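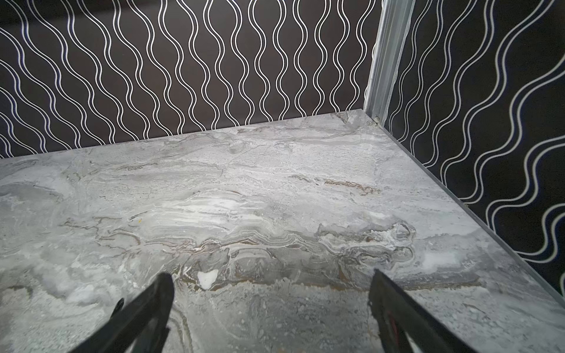
Wavy lines on a dark wall, and a gray marble-look floor.

News from the cat side

Hello again, dear friends, and thank you for all the kind notes after the last newsletter. I read every one of them, some twice, usually with a cup of tea going cold next to me and a cat on the keyboard.

I promised to tell you how things went with the feeding spots behind the old Kirkstead bakery, so let me start there. Those of you who have been with us a while will remember that a small colony settled in that yard two winters ago, and that for a long time the only person looking after them was Wissam Obeidat, who stopped by every morning before work with a bag of dry food and whatever his mother had left over from dinner. In February we were finally able to start trapping, and we have now had 11 cats from the yard spayed or neutered. Eleven! I really didn't think we would get the big gray tom, who had been walking past our traps for weeks with his nose in the air, but he went in on a Thursday evening for a spoonful of sardines, and I'm afraid I shouted so loudly that a lady opened her window to ask if everything was all right. (She has since given us a blanket.)

Of those cats, seven have gone back to the yard, where they are fed twice a day and have two insulated boxes to sleep in. The other four were plainly used to people, rubbing on our ankles and purring through the vet's exam, and it would have been a shame to put them back outside. They are staying in foster homes now and will be ready for adoption as soon as their second shots are done. Semaan is the orange one, very talkative, best suited to a house where somebody is home during the day. Delov is black with a white bib and likes other cats a good deal more than she likes being picked up. The two tabby sisters don't have names yet, so please send me your ideas, and please, no more desserts, we have had a Muffin, a Pudding and two Cookies already this year.

Now the less cheerful part, which I always put off. The clinic bill for this group came to $641 after the discount they so generously give us, and that doesn't include the dental work Semaan needs (he has two bad teeth at the back and chews everything on one side, poor fellow). If you can spare a little, the jar is still on the counter at the Jatport pet supply store, and you can also pay the clinic directly over the phone. Just tell them it's for the bakery cats and they will know what you mean.

We could also use towels, wet food of any kind, and one or two more drivers for the early clinic runs. Drop-off is at 7 in the morning, I know, I know, but the cats are in covered carriers and mostly quiet, and you'd be home again before breakfast. Wissam Najjar keeps the driving list and will be glad to hear from you. Please write to him and not to me, as I lose scraps of paper the way other people lose umbrellas.

One more thing before I let you go. With the nights still cold, do knock on the hood of your car before you start it. We had a young cat come out from under one just last week, oily and cross but without a scratch on her, and she is now asleep in my laundry room.

With love from all of us, and from the cat on the keyboard.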